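November, notes from the open day at Daller

Kianoush and I arrived at 3, when the simulator demonstration was just beginning. The task was a simple one: the arm works over an open box on the pink table, with an orange object to handle. They told us the policy was trained on 3000 simulated episodes, and that 59 more are kept apart for testing. I asked for the list of seeds and was promised it by mail.

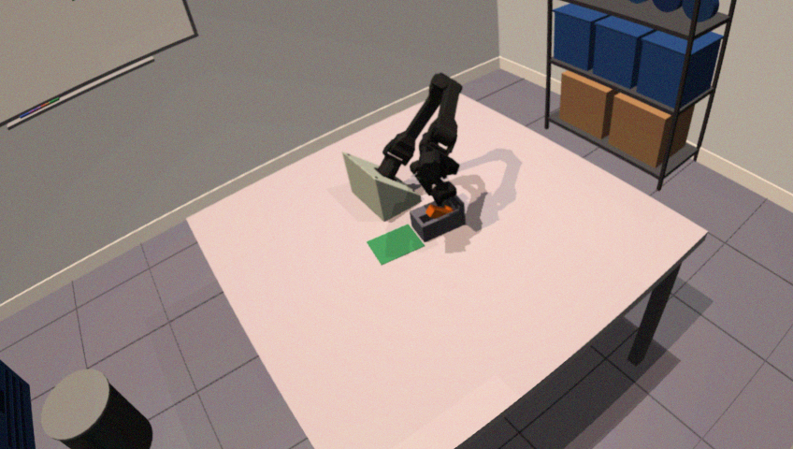
Shirin Kiani remarked that she would trust the success rate more if the box was moved between trials by larger distances, and that 20 trials per position is too few to compare with our Vumik results. I agree with her on the second point.

For us to do: repeat the test with our own gripper model, and ask Daller which friction values they use. Kianoush will write to them. The contact settings in our Rusta branch are still the old ones.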